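4 min read

Re: [chores-and-machines] Wiping down a surface: solved or not?

Hello again, all,

I meant to answer this over the weekend of the picnic and then the tomatoes came in all at once, so please forgive the delay. Bülent Bilgin wrote, a little way up the thread:

> I keep hearing that wiping a table is the easy chore. Folding is
> hard, dishes are hard, but surely a flat surface is the first thing
> we can hand over? The Prurkodier people told me in September that
> their arm gets through 48 tabletops without a person stepping in.
> If that's so, I would like to stop doing mine by hand. Would anyone
> who works with grippers tell me what I am missing?

Well, Bülent, I think you are missing very little, and I would love to stop doing mine too! But I've spent a good part of this year on the Firkine project, where we collect chore demonstrations with hand-held grippers, and wiping has turned out to be the chore I've changed my mind about most often.

Part of it is what you mean by "wipe." If you mean moving a cloth back and forth across a board until every inch has been passed over, then yes, machines can do that, and have been able to for a good while. Ours does it very nicely. It covers the board in neat lanes, like my uncle mowing his lawn, and it never gets bored or stops to check the mail. What you and I do is different. We look for the dirty place, go there, rub, look again, rub harder, try a fingernail, and give up or fetch the vinegar. 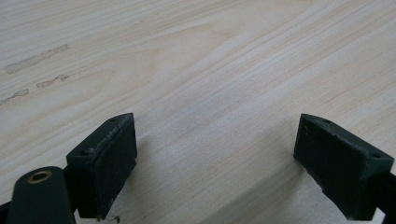 Three marks on pale wood, upper left, and the fingers open.

Take a board like that one. My eye goes to those marks right away, but look how close they are to the wood in color, and how they lie along the grain. The grain has streaks of its own all over, and some of them are nearly as strong. An early version of our model was very keen on cleaning grain. It would find a nice dark arc and scrub at it with real devotion (my mother-in-law would have hired it on the spot). We gave it 400 more demonstrations on light wood, and it got better, though I still wouldn't say it was good.

Then there's the matter of knowing when to stop. A smudge might be something that lifts off in two strokes, or it might be in the wood for good. I can't always tell by looking, and I have had decades of kitchens. I can tell by feel, usually, because dried-on stuff has a bit of an edge to it. Two hard plastic-looking fingers don't pass much of that along. The folks at Rurel are trying a softer pad that senses drag, and I have high hopes for it, but I've only seen it used on a countertop sample the size of a paperback.

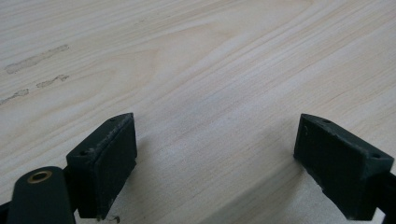

Same wood, same marks, jaws still empty.

I like the second view for the small stuff. There are tiny pale bits on the wood down by the left finger, and those are a separate chore as far as the machine is concerned. Crumbs want to be gathered and stains want to be rubbed, and if you rub first you just push the crumbs around. People sort that out without a thought. In our set of 2,000 clips, I labeled 682 myself, and in most of mine the person swept first and rubbed after, without anybody having asked them to.

So would I hand over my table? For a daily once-over, on a dark laminate top with nothing left out on it, I probably would, if the price came down and somebody else did the setting up. For a light wooden top with old marks on it, I'd still want to come along behind with a rag, and at that point I may as well do the job. Ask me again when the Yurt group has run theirs in a real kitchen with children in it. They are hoping to start before the holidays.

Bülent, did Prurkodier say what was on those 48 tabletops? I'd be curious whether they were spills or old stains, and who decided they were clean.

Warmly, and with tomatoes to give away,
Your friend in the Firkine corner

Comments (3)

gravelpath
The grain scrubbing made me laugh. Our floor machine does the same with a knot in the hallway boards.

Bülent Bilgin
Thank you for this! I asked. It was coffee, poured fresh each time, on white tops. I will keep my rag.

mdoor
Is the labeling guide shared anywhere? I'd like to see how you split crumbs from stains.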